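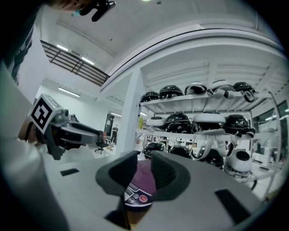

Lent notes, continued

I said I would write something each week of Lent and then I missed two, so this one covers more ground than I planned.

The reading our group has been working through is the story of the widow at Zarephath, in 1 Kings 17. Elijah comes to the gate of the town and asks a woman gathering sticks for a drink of water. As she goes to get it he calls after her for bread too. She tells him what she has: a handful of flour in a jar and a little oil in a jug. She means to make one last meal for herself and her son, and after that she expects they will die.

I have heard this preached maybe a dozen times, and nearly always as a stewardship sermon. Give first, and the jar won't run out. I don't think that reading is wrong, but it skips past how strange the request is. Elijah says to make his first. He is a foreigner, he has no food of his own, and he is asking a starving woman to feed him before her child. If a man came to my door and said that I would not open it any wider.

We talked about this on Thursday at St. Anne's. There were 11 of us, which is good for a wet night. Hatsue Takeda pointed out that the Lord tells Elijah beforehand, "I have commanded a widow there to feed you," but when he meets her she doesn't seem to know anything about it. So either she was told and is not saying so, or the command was something she only found out she was under when he asked. Hatsue leans toward the second. I have been thinking about it since.

Ineke Goossens did not like that at all. She said people with very little get commanded to give all the time, usually by people who have more, and she wanted it on record that Elijah had been fed by ravens up to then and could have waited. We went back and forth on it until 9:00 and left it there.

What I keep noticing is how small the miracle is. The jar doesn't fill up. It just isn't empty the next day. She still has to go and look each morning, and make the bread each morning, and she never has a stocked shelf to feel safe about. I would find that hard. I like to know where things stand through the end of the month — my husband would say the end of the year.

And then her son gets sick anyway. We usually stop the reading before that part. The flour has held out, she has done everything asked of her, and the boy stops breathing, and she turns on Elijah and asks what he has against her. He doesn't have an answer. He carries the boy upstairs and cries out to God with more or less her own question. I find more comfort in that than in the jar.
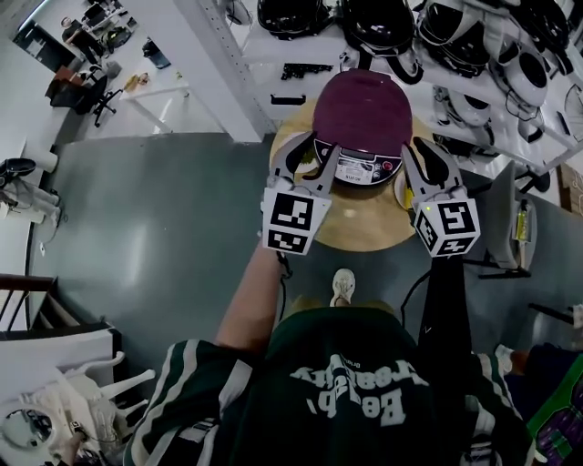
For next week

We are reading 1 Kings 19, the broom tree and the cave. Please read the whole chapter, and if you have time look at Psalm 42 with it. Same room, 7:00, side door. Bring your own Bible if you can, as we are short on copies in the same translation and it slows us down.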